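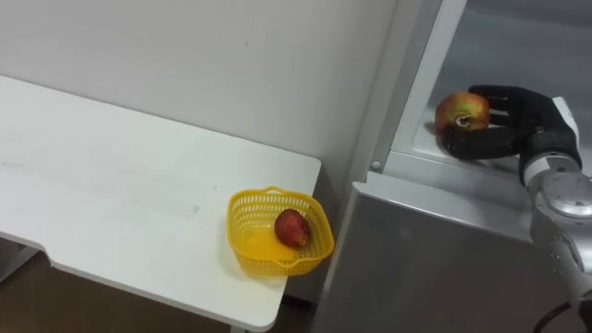
Salehi Allotment and Kitchen Club – members' blogs

I have now been told by three separate people that I should wash my fruit in vinegar, and I've been told it in the tone people use for seat belts. So I spent most of October reading labels, buying a couple of things I didn't need, and getting steadily more annoyed. I'm writing it up while I still have the receipts.

The thing that set me off was a bottle of Lidov produce wash. It was on the end of the aisle at Hundis, next to the apples, which is clever placement if you think about it. You're standing there with a bag of fruit in your hand, feeling fine, and a bottle asks you whether you're sure. The label says it removes "up to 100 percent of surface residues." I read that line several times. Up to 100 percent covers every result there is, including none. A damp sleeve also removes up to 100 percent.

I bought it anyway. I'm not proud of this.

The directions tell you to spray, wait 2 minutes, rub and then rinse well under running water. I'd like somebody to explain to me what the first three steps are for, given the fourth. When I wrote to the company and asked what the spray does that the tap doesn't, I got a friendly reply about plant-based ingredients and a coupon. The reply did not mention water at all. The coupon had expired.

Then there's the vinegar crowd, who at least aren't selling anything. The recipe going around our club is one part vinegar to three parts water and a good long soak. I tried it with grapes and with apples. The grapes smelled like a salad for the rest of the day. The apples tasted like apples. Did it get them cleaner? I have no idea, and neither does anybody else doing this in a kitchen, which is my whole complaint. You can't see the stuff you're supposed to be getting rid of, so you go by how much trouble you went to. More trouble, cleaner fruit. It's a very satisfying system and I don't see how you'd ever catch it being wrong.

A word about the cloudy water, since it comes up every time. People soak their fruit, the water goes a bit murky, and they take a picture of the bowl and post it as proof. Proof of what? A lot of store apples have a wax coating on them, and fruit from a garden has dust on it, and sometimes worse. Put either one in a bowl and something will come off. I'd expect the same from my own hands or a clean dinner plate that had been on the shelf a while.

I did go looking for something more solid. I found an article saying that 77 percent of shoppers "worry about what's on their produce," which sounded alarming until I got to the bottom and saw the survey had been paid for by Colari, who make a countertop fruit washing machine that costs 70 dollars. It has bubbles and a blue light. I don't doubt that people worry. I'd just like to know how many of them were worrying before they were asked.

To be fair to the other side, I'm not arguing for dirty fruit. I rinse everything. I rub apples with my hands under the cold tap, I use a brush on melons and potatoes, and I do berries right before we eat them so they don't go soft in the fridge. Anything off the plot gets a longer rinse – I know what the pigeons get up to out there. That's what my mother did and it takes less time than reading the back of the Lidov bottle. I don't use dish soap, because fruit isn't a plate, and the advice I've always seen is to leave soap out of it.

What bothers me is how quickly the plain version stops counting. Once there's a spray, rinsing is for people who don't care. Once there's a machine with a blue light, the spray looks a little lazy. I've watched this happen with lunchboxes, pillows and drinking water, and I fully expect to see it happen with salt. Somebody at the last club supper asked if I'd "done" the apples before putting them out, and when I said I'd rinsed them she put hers back. She then ate two slices of a pie made with the same apples. Rinsed, same tap.

I've still got most of the Lidov if anyone wants it. It does a decent job on the inside of the fridge door, and I've been using it on the sticky drawer by the stove as well. I may try the vinegar on the kettle next, where I already know it works.

Next month I want to get into the business of storing apples apart from potatoes, which I've been told is essential and which I have never once done.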